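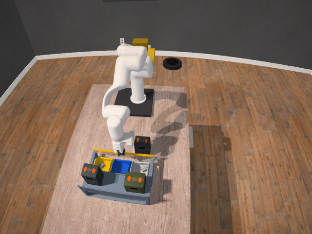
We've been teaching a robot arm to put things away, and I said I'd write up how the teaching goes. It's slower than people think and most of it happens in a simulator. Thread.

The method is plain enough. A person drives the arm through the task by remote control. The computer records every joint angle and every command. You do that many times, then train a policy on the recordings and see if the arm can do it alone.

We call each recording a demo. The set we froze in November has 1,949 of them. I drove 700. Anca Moldovan drove most of the others, and she's quicker than me by a good margin.

The project is called Mekine. The task family is tidying: small parts go into bins, toolboxes go on or into a drawer cabinet. The cabinet has three bins in the top, yellow, blue and white, and the toolboxes differ in colour so that you can give an instruction like "move the green one".

You drive with a handheld controller. Move your hand, the gripper moves. Squeeze the trigger, the fingers close. There's a clutch button so you can let go, bring your hand back somewhere comfortable and carry on. New drivers forget the clutch and end up with an arm stretched out over the monitor.

The first thing you learn is that depth is hard on a flat screen. You think the fingers are over the bin and they're over the rim. Nassoro Bakilana taught me to watch the shadow on the table. As the gripper comes down, the gripper and its shadow close up on each other. I still do that on every grasp.

We tried a headset for a fortnight. Depth was much better. Two of us felt sick by lunchtime and the demos after lunch were poor, so we went back to the screen.

The second thing you learn is not to hesitate. If you stop above a part for three seconds while you think, that pause is in the data. Train on enough of those and the arm stops above the part too, and sometimes it never starts again.

So the rule is: decide before you press record. Look at where everything has been placed, pick your route, then go. If you change your mind halfway, bin the demo and do another.

Mistakes are different. A missed grasp followed by a clean second try is worth keeping — the arm will miss as well, and it needs to have been shown what to do next. Njoroge Odera wanted those thrown out at first. We trained with and without them and he came round.

On hand guiding, as I get asked. That's where you hold the real arm and push it through the motion. We did that at the Trurstead workshop early on. It feels natural and anybody can do it in five minutes.

The trouble was the cameras. Your hands and sleeves are in every picture, and when the arm runs by itself they aren't. We also found people used their own strength without noticing, so the recorded path looked smooth but the motors had hardly done any of it.

We still use it for one job, which is setting start poses. Put the arm in a position by hand, save it, done. For whole tasks it's remote control.

Toolboxes are the worst objects to demonstrate with. Small parts you can grip nearly any way round. A toolbox you have to take by something narrow, and if you're a few degrees off it swings round and knocks its neighbour. Wekesa Ndung'u kept a list of the ways it can go wrong and I've stopped reading it.

What helped was coming in from straight above with the wrist vertical, every time, even when a slanted approach would be shorter. It makes for dull demos. The policy learned it far faster than our earlier mixture of angles.

Drivers need to agree with each other, in other words. Anca used to go left round the cabinet and I went right. Both work. Trained together, the arm would start left, change its mind and come down on the rim.

We now write the route down before a session. One page: where you start, which side you pass, how high you lift, where you finish. Kiprono Mohamedi writes them and he also throws out any demo that doesn't follow the page. He's thrown out plenty of mine.

Sessions are capped at 78 demos per person. We used to go on for longer and you could see the quality drop in the plots: wobblier paths, later grips. The cap annoyed everyone at first, me included.

On results. In simulation the small parts task is reliable enough that I've stopped watching it. Toolboxes are not. The usual failure is a good grip, a good lift and then letting go too early, a little above where it should be.

I think that one is on us. When I went back through my recordings, I was opening the fingers early to save time and letting physics do the last bit. The arm copied me. I'm redoing that part of the set now, putting each box right down before I release.

The physical arm comes after that. I expect the lighting and the friction to cause trouble and I don't know yet which will be worse.

If you drive arms for a living or for a thesis, I'd like to know how you handle the release. Do you wait for contact, count a beat, or something else? Replies are open.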